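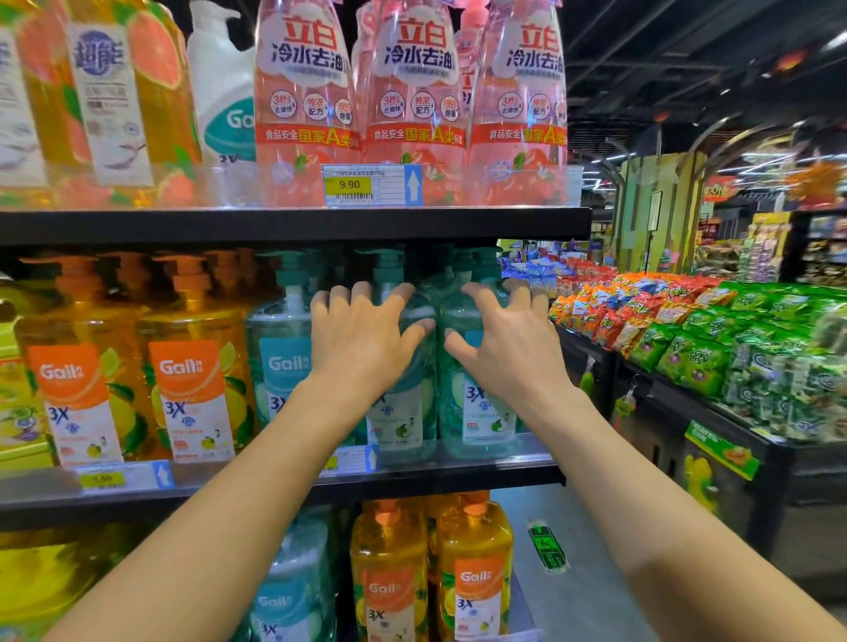
Shelf task, dish soap aisle – notes

October
By Milagros Ticona
Print | E-mail

Finally on to the store clips! I've wanted to get to these since we picked the restocking problem for our club project, and they are so much richer than the bench stuff. Both hands are on the teal pump bottles on the middle shelf, one bottle each, and the fingertips nearly meet in the gap. That gap is the whole problem for Halley. Our gripper pads need more room than a fingertip does, so a straight copy of the hand pose will knock the neighbor over.

Things to try:

- Left hand curls over the shoulder of the bottle. I love this one – it leaves the pump alone. Make it grasp type A in the planner.
- Right hand is spread across the front of its bottle. Type B, probably needs softer pads.
- More teal pumps are lined up behind the front ones, so the depth estimate has to pick the near bottle and stay with it. Besnard (our segmentation script) merged a whole row into one blob last time.
- The pink Libai bottles up top are transparent. Save them for later, the depth map will hate them.

Labeling: 1,370 frames in the set, 200 done. I'm keeping 80 back for testing and please don't train on those, even by accident. Price tags get their own class. The yellow 9.90 stickers are bright enough that the color filter grabs them as caps.

Bench run tonight with the practice bottles, filled with water. Grip force stays at 47 on the slider until we have the new pads on. If type A holds, I want to try both arms together, slow speed, one hand on the stop button.

Still need: longer cable for the left arm, more foam tape.

E-mail this page | Print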